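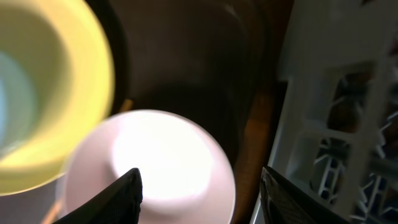 **Parallel fingers for dishes: Kellier vs. Pristeck**

**ranlow_bench:** Comparing two finger sets on our two-arm cell, same task: clear the table, bowls to the rack. Kellier fingers are textured, angled at the tip. Pristeck are flat silicone. Ran 60 picks with each. Kellier dropped 22, nearly all on upturned bowls – the tips touch the curve below the widest point and ride up. Wrist camera exposure is fixed, and glare on white glaze washes out the foot ring.

**torque_lag:** Try lower force before blaming the fingers. We run Boros controllers at 40 percent on ceramics.

**ranlow_bench:** Already at 40. Higher was worse. Nested bowls are a separate problem, as the inner one shifts when the outer rim is pinched. 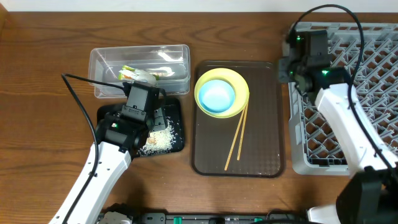 Chopsticks under a rim are the other bad one. The planner treats bowl and sticks as a single object, so I now send the arm for the inner bowl first, then the outer, then the sticks.

**mu_static:** Disagree on order. Sticks first if the tips are clear. Pull along their length and the bowl barely moves.

**ranlow_bench:** Tried it on the flat silicone. It grabs the tray surface too. Might work with the Kellier set.

**torque_lag:** I still say it's the camera. Unlock exposure and rerun the upturned ones before buying anything.

**ranlow_bench:** Fair. Queued 126 picks with auto exposure, both sets, same force. Will post the log.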